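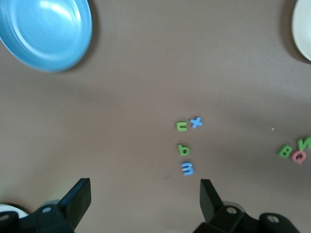

mossgate: I'd hold off on Cetach until they sort out the gateway firmware. We put 2 of their gateways in last December for soil moisture and one of them drops off the network every time the cell signal dips. Doesn't come back by itself either, you have to go out and power cycle it. Fine if it's in your backyard, less fine if it's on the far side of an orchard.

3 min read

pellworth: See, I've had the opposite experience. I run 120 nodes through Cetach, mostly air temp and leaf wetness, and the gateways have been the least of my problems. Are you on the old radio board? There was a revision. The old one has the antenna connector on the short side of the case.

mossgate: Short side, yeah. So you're telling me I bought old stock. Great.

pellworth: Sorry! Ask them for a swap, they did mine without much fuss. Took a couple of emails.

tin_lantern: I started this thread so let me drag it back a little :) What I need is something that will push readings to more than one cloud. The co-op I work with has its dashboards on Skilmont and they aren't moving, period. But the growers want their own copy of the data somewhere they control, and I can't be the guy exporting spreadsheets every month. Cetach says they're "compatible" with Skilmont but the page is one paragraph long and a logo.

dunfield88: Compatible means there's a connector you pay extra for. I did this last year. It works, but it only sends one way, so if you want to change the sampling interval from the Skilmont side, forget it. You log into the Cetach console, change it there, then wait for the node to check in. With a long sleep interval that can be most of a day.

tin_lantern: Ugh. That's the kind of thing I was afraid of. What did the connector run you?

dunfield88: Our quote was $1598 for the year, flat, any number of nodes. They may have changed it since.

pellworth: That's steep for one way traffic!! I just point the gateway at my own MQTT broker and forward from there to wherever I like. Little box in the pump house, been running since forever. Skilmont takes MQTT in, you only have to get the topic names the way they like them. Then the growers get their copy off the same broker and you're done.

mossgate: And who fixes the little box when you're on vacation? I like doing it myself as much as the next guy, but if a co-op is depending on it I'd pay for the connector. Somebody picks up the phone.

pellworth: Has somebody ever picked up the phone for you though? Because a minute ago you were walking out to an orchard to pull a plug.

mossgate: Ha. Okay. Point taken, but I still wouldn't want to be the only person who knows the broker password.

bexhill_r: Anybody looked at Risley? They're smaller but the nodes send to two endpoints out of the box, you type in both addresses on the setup page. I've got a few on a creek for flood level and they've been solid. The downside is the probes. It's their own plug, so you can't bring your Kovács soil probes over without cutting cables, and I wouldn't do that on anything under warranty.

tin_lantern: Oh nice, two endpoints is just what I want. But we have a whole shed full of Kovács probes, so the plug thing hurts. Is there an adapter?

bexhill_r: Not from Risley. I asked, and they said it was "under consideration," which I've heard before.

dunfield88: Watch the payload format too. Risley packs the readings in binary and you have to write a decoder on the Skilmont end. Not hard, just annoying the first time. Get the byte order wrong and your creek is suddenly deeper than the ocean.

bexhill_r: Disagree that it's annoying, they have the decoder on their docs page now. Copy and paste, pick your sensor type. It took me less time than finding my Skilmont login.

dunfield88: Didn't have that when I tried it. Good for them.

tin_lantern: Okay, I think I'll borrow a Risley node for the creek side and try pellworth's broker idea with the gateway we already have. pellworth, would you mind posting your topic layout?

pellworth: Sure, I'll dig it up tonight. It's messy, I named half of it before I knew what I was doing.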